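Tiretti answers the borrowed verse claims

The rapper Tiretti has responded to listeners who say the second verse on his new single, Lumanlan, copies the delivery of an older track by Gisex. In a long interview for his label's podcast he agreed that the two verses sound alike and said he had never tried to hide it.

"I grew up on that record," he said. "I know every breath on it. If you put me in a booth at that tempo, some of it is going to come out."

The complaints started within hours of the single going up. A fan account posted the two verses back to back, and the clip was passed around far more widely than the song itself had been at that point. Most of the argument is over four bars near the end of the verse, where both rappers drop to a near whisper and drag the last word of each line behind the beat. The words are different. The rhythm is very close.

Gisex has not made a complaint. He shared the clip on his own page with no comment, which some followers took as a dig and others as a thank you. He has not released anything under his own name for seven years and mostly works as a producer now.

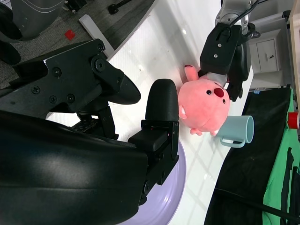 The single was produced by Teodoro Barredo, who also worked on three songs from Tiretti's last mixtape. Barredo said the verse was recorded in January, late in a session that had been booked for another song. The first version was faster and had a sung hook. They slowed it down after a break, and Tiretti did the second verse in one take with no lyrics written out.

"I heard it straight away and I told him who it sounded like," Barredo said. "We talked about doing it again. We did do it again, a few times, and the others were worse."

There is no sample on the track, and Gisex is not listed among the writers. Tiretti said he would be happy to talk about a credit if Gisex wanted one, but that he did not think a way of rapping belonged to one person. He pointed out that Gisex was accused of much the same thing when he started out, and that older rappers had been fairly rude about him at the time.

Lumanlan is the first song from Dremari, Tiretti's second album, due in May 2026. It will have 14 tracks, including two that came out last year in shorter versions. Barredo produced most of it - the rest was split between people Tiretti has worked with since his first tape. No guests have been announced, and Tiretti would not say whether he had asked Gisex to appear.

A short run of shows will follow the release. The biggest is a hometown date at a hall that holds 2,000, where Tiretti, who is 27, once worked on the coat check. Tickets for that night go to mailing list members first, with any left over going on general sale the following morning.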